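Susholm folding work table: six weeks of use

Reviewed by Yatziri Valdovinos
July 17, 2024

I bought the Susholm to replace a pasting table that had started to bow. It is sold by Brarka in two widths and I went for the narrower one, which cost £314 including delivery. The wider version is £346. Both come flat in one carton with the legs already attached, so there is no building to do beyond screwing on four rubber feet.

I use it for packing orders from a small pottery business and, at weekends, for cutting fabric. It gets folded away most evenings behind the door.

The top

The surface has a slight texture to it. Paper stays where you put it, and a cutting mat doesn't creep. Pencil comes off with a damp cloth. Parcel tape peels away cleanly if you do it the same day, but I left a strip on over a weekend and had to rub the glue off with white spirit. A mug of tea left a ring that faded after two washes.
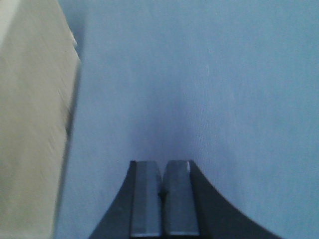

Pale blue surface, in even light.

It is not heatproof. The leaflet says to keep anything above 100 degrees off it, and I would be more careful than that. I iron on a folded blanket and have had no trouble.

The legs

There are 6 height settings, chosen with a sprung pin on each leg. The pins are stiff. For the first week I needed a thumb on one side and my knee on the other, though they have eased since. At the lowest three settings the table is very steady. At the top setting it rocks a little if you lean on one end, and I would not want a sewing machine running on it up there.

Folding takes under a minute. The catch underneath is metal and feels solid, but it is close to the hinge and I have pinched a finger twice.

Packing on it

The height makes the biggest difference. My back is better for it, and I can get a box open, filled and taped without moving anything to the floor. The edge is rounded, so a carton slides off into your arms without snagging. 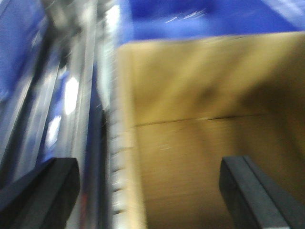 Cardboard box, seen at an angle.

Compared with others

My friend Lama Sfeir has the Oksanen trestle, which is heavier and does not rock at any height, but takes two people to carry upstairs. I also tried the Lever bench in a shop. It folds smaller, and the top felt thin when I pressed on the middle.

Good: steady at low settings, easy to wipe, quick to fold.
Less good: stiff pins, catch too near the hinge, no carrying handle.

Four stars out of five. I would buy the wider one next time.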